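Birska Order Routing Migration
Progress report to the Trading Systems Steering Group
Prepared by Nesrin Yalçınkaya
August 28, 2025

Status

The move of equity order routing from the old Vestmont gateway to Birska is on schedule for the first two client groups and behind schedule for the third. Spending is within the approved budget. We are asking for one decision, set out at the end of this report.

Work completed this period

Of the 32 broker connections in scope, 29 now send and receive orders through Birska in the test environment. Limit, market and stop orders have all passed certification on those connections. Cancel and replace messages were slower than expected in the first round of tests. The fault was in our own session settings, and the second round came in under the agreed limit.

The end-of-day file to the clearing firm has been rebuilt. It now carries the execution venue on every line, which the operations desk had asked for since the project began. Reconciliation breaks caused by missing venue codes should stop once the new file goes live. Until then the desk is still fixing them by hand.

Trevari delivered the market data adapter in August, as contracted. It handles the opening and closing auctions correctly. Odd-lot quotes are not yet supported, and Trevari has put them in its next release.

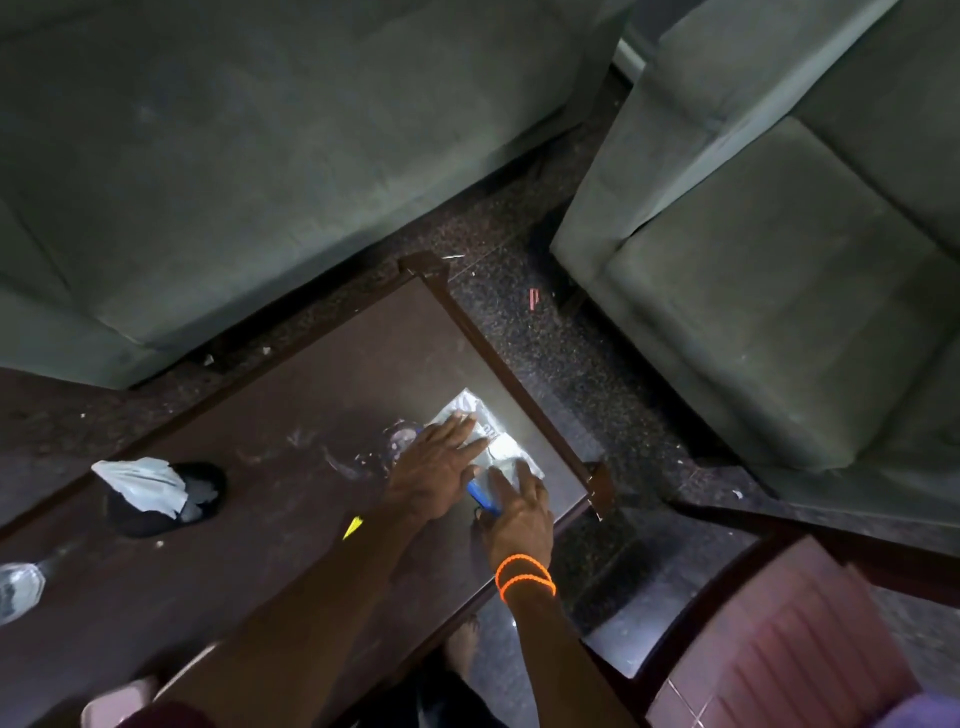 Trading Systems Department, Öztürkmen Securities

Open issues

The three remaining connections belong to brokers that still use an older message version. Two of them have agreed to upgrade. The third has not given a date, and Recep Öztürkmen is handling that discussion with their head of trading.

Failover between the primary and backup sites works, but open orders take too long to show up on the backup screens. Traders can't safely act on a blotter that is behind — so we have kept this item rated high. A fix is in testing.

Training for the sales traders has started. Attendance was good on the block desk and poor on the program desk, and we have added 2 evening sessions for the people who missed it.

Next period

We plan to move the first client group to live trading with a cap on order size, then lift the cap after 5 clean trading days. The second group follows on the same terms. The Vestmont gateway stays available as a fallback throughout.

Decision requested

The Vestmont support contract ends before the third client group can move. We ask the group to approve a short extension, paid from the project contingency.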